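3 min read

Re: [hands] Peg board, left and right on one controller

> We have a Kellidus pair on order and want to try the same board. Are you running both hands from one controller, and did you keep the blue parts? Any notes on the order of the work would help.

One controller for both, and yes, same parts. Notes from Nomberg so far.

1. Start position. Left hand low by the top left corner of the board, right hand held up clear of it. 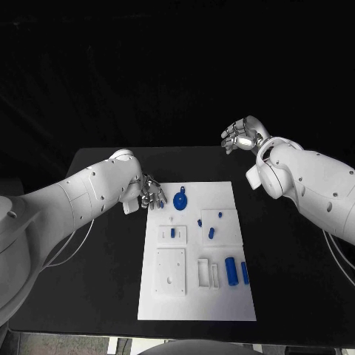

2. Small pegs, left hand. This is the slow one. We got 93 good placements before changing the finger settings and haven't matched that run since. The grip is set by finger current, with the limit at 8 per cent. The Šimkus controller lets you set it for each finger. The Tandale one only does the whole hand, and the thumb pushes too hard.

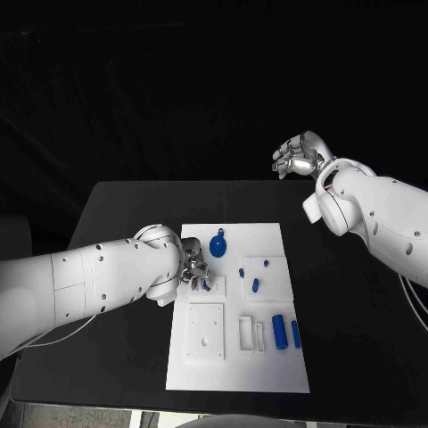 Does the controller need its own power supply?

It can share the 24 volt supply with the hands, but fit a separate fuse.

3. Right hand over the lower right of the board, palm down, fingers curled. Approach from straight above. Coming in at an angle cost us about 3 seconds a part with the Tandale and gained nothing.
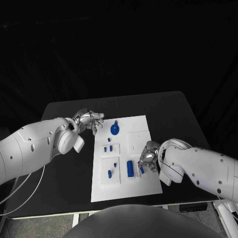 4. Still to do

Repeat the lot with the softer fingertips. Head camera stays as it is for both controllers. I'll post the settings file in August.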